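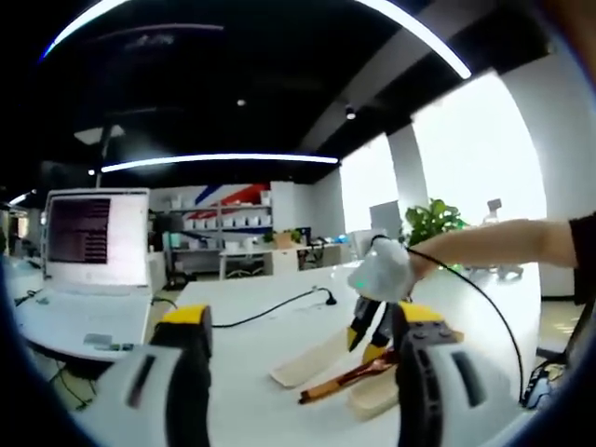
Bríd Mac an tSaoi was wondering whether anyone has taken a reluctant reader through the Plinness poetry unit without the teacher's book, and whether it's worth hunting down the older edition with the longer author chapters. I'm pasting her message in full so the people who joined in April can follow along, and then I'll ramble on underneath it.

> Hello all,
>
> My son is starting the Plinness poetry unit after the break, and I have
> the student book and the little reader but no teacher's book. The copy
> I was promised went to another family. He reads well enough when he
> likes the subject, but he freezes up when a question says "explain what
> the poet means," and then we both sit there looking at the page.
>
> Has anyone gone through it with just the student book? And is the older
> edition better? Diarmuid Flanagan told me it had much more on Dickinson
> and Whitman, and I'd rather have too much than too little.
>
> I also have a chance at a used set of Jalali literature guides and
> don't know if they would go alongside or just make a muddle.
>
> Thank you, and sorry for all the questions!
> Bríd

Dear Bríd, and hello everybody,

Please don't apologize for questions, they're what the list is for, and it had gotten awfully quiet on here! I've been through Plinness twice now, once with my daughter and once with my nephew, and the two of them could hardly have been more different, so take all of this with that in mind.

You can certainly do it without the teacher's book. I did the first time, by accident (it was in a box in the garage, under the Christmas things, and I found it when we were nearly at the end). The answers in the back are fine for the vocabulary and the matching pages. For the longer questions it mostly says "answers will vary," so you aren't missing much there. What I did miss were the reading notes for the Dickinson poems, where the teacher's book gives you the meaning of the older words and a bit about hymn meter. Any decent library collection with footnotes will get you through that part. I'm happy to copy out my own scribbles too, if you can read my handwriting.

As for the freezing up, oh my goodness, yes. My nephew did the very same thing. What finally got us moving was leaving the "explain" questions alone until the next day. We read the poem out loud, him first and then me, and he picked one line he liked and one line he thought was silly or confusing. That was the whole lesson. The next morning he'd go back to the book, and he nearly always had something to say about the confusing line — quite grumpy things sometimes, but they were his own and I could work with them. "After great pain, a formal feeling comes" got us a full page out of a boy who had never given me more than a sentence and a half.

I'd also skip lesson 6 or save it for the end. It drops in a long section on meter with all the Greek names at once, and I've watched two children lose heart over it. They both got on with it much better after they'd read "O Captain! My Captain!" and had something in their ears to count along to.

Now, the older edition. Diarmuid is right that there's more on Whitman and Dickinson, and I like those chapters a lot, but I wouldn't pay extra for it. The page numbers don't match the newer student book, and the order of the poets is changed around too, so you end up flipping back and forth all morning. If somebody is giving it away, take it and read the author chapters aloud as bedtime reading. They're lovely for that.

On the Jalali guides, I'd say go alongside, but lightly. They ask for a written response after every single reading, and on top of Plinness that's too much pencil for one kid. We did 3 of them over a whole year and that was plenty. The one on Frost is the best of the bunch. Eamon Hanrahan liked the short story guide better, and he may want to argue with me about it, which he is very welcome to do.

Oh, and memory work! I nearly forgot. Plinness has them learn a poem by heart at the end and gives you a list to choose from, and every poem on it is short and rather solemn. Let him choose his own. My daughter did most of "Casey at the Bat" for her grandparents with a baseball cap on backward, and she can still do it, all these years later, if you feed her pie.

If you'd like to borrow my teacher's book once I've finished checking it for loose pages, send me your mailing address off the list and I'll put it in the mail. I'd only want it back by the time my youngest gets to it, and he's still sounding out words on the cereal box, so there's no hurry at all.

Warmly,
Enda Ó Súilleabháin

Reading time: 5 minutes
Contact the list owner | © Home Literature List and its contributors | Back to top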